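Washing and storing throw pillows with zippers, plus the odd fabric pieces that came with them

Posted by lintandlavender in Home & Laundry

Hello everybody! I am finally going through the pile of soft things in my spare room (I promised myself it would be done by September, so wish me luck) and I have a few questions I'd love some help with. There is a white pillow with a long zipper down the side, a shiny pink one that feels like satin, a big piece of fabric in several colors, the largest part of it olive-khaki, and a sheet of that gray dotted material they make reusable shopping bags out of. I had been planning to use the gray stuff as a cover for storage. Does the pillow with the zipper have a cover that comes off, or could the zipper just be there for the stuffing? I don't want to open it up and have fluff all over the house. And can the pink one go in the same load? Both were bought as Nimia, though I've long since lost the paperwork.
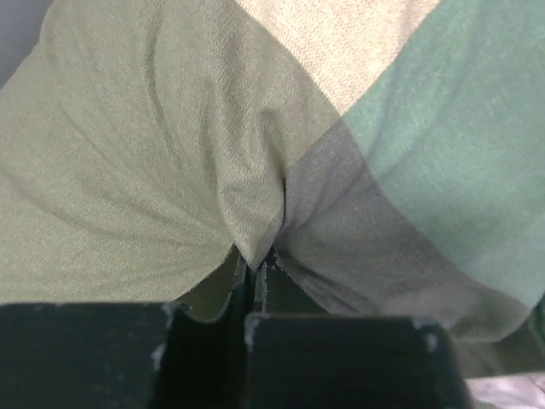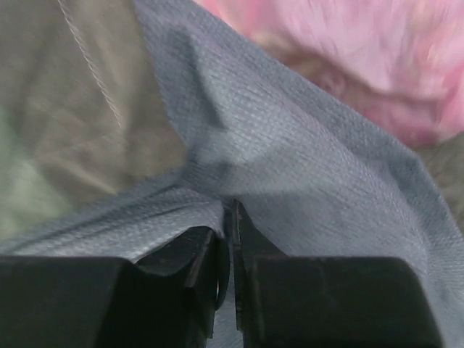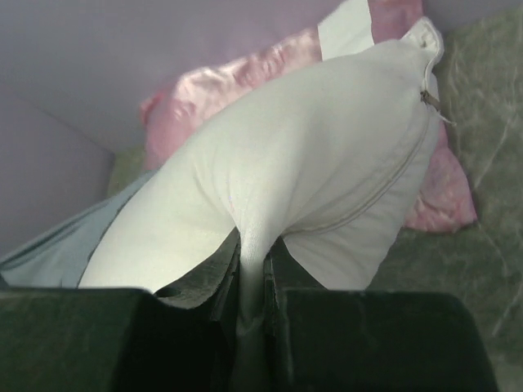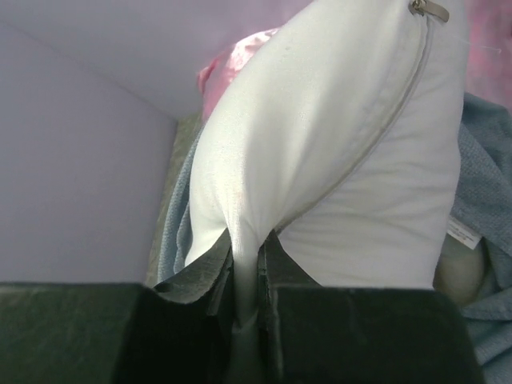
The olive piece, the gray sheet, the white pillow with the pink one behind it, and the white one again with its zipper.

Any advice at all is welcome, even if it's only to tell me to leave things alone!

Anisa Manurung
What a nice project, and good for you for getting to it before the fall! I sewed covers for years, so let me try to take these in turn. The only way to know about the zipper is to open it an inch or so and put a finger in. If you feel a second layer of cloth, there's an insert in there and the cover should slide right off. If you feel loose filling, zip it up again right away and wash the pillow whole, or just spot clean it. I do mine over the bathtub in case of surprises (ask me how I learned that one).

When a cover does come off, turn it inside out and close the zipper all the way before it goes in the machine. An open zipper can chew up whatever is in there with it, and the little pull can catch too. Cool water, gentle cycle, and then hang it up. Put it back on while you can still feel a tiny bit of damp in the seams and it smooths out beautifully, but let it dry all the way before you put it in a cupboard.

I would keep the pink one out of that load. If it's satin, or anything like it, it can snag and it shows water spots. I wash that kind of thing by hand in the sink with a spoonful of mild soap, and I press the water out between two towels and never wring it. I see a white strip at the top of it in your third picture that could be a tag, so do look there first! If it says dry clean, believe it.

For the olive piece, test a corner with a damp white cloth before you do anything else. Fabrics with several colors in them can bleed into each other, and I lost a lovely Dosau table runner that way.

tub_of_buttons
cold wash everything, 28 minutes, never had a problem. I don't bother with separate loads

pearlgreyhouse
I'd go with Anisa on the pink one. As for the gray material, if it really is the shopping bag kind then please keep it away from the iron and the dryer, as it can melt or go stiff. Wipe it down with a damp cloth and let it air. It makes a fine dust cover, and I have had 2 pillows wrapped in the same sort of stuff on top of my wardrobe for 9 years now. Don't pack them in too tightly or they come out with creases you'll be fighting for days, and give them a good shake when you bring them out.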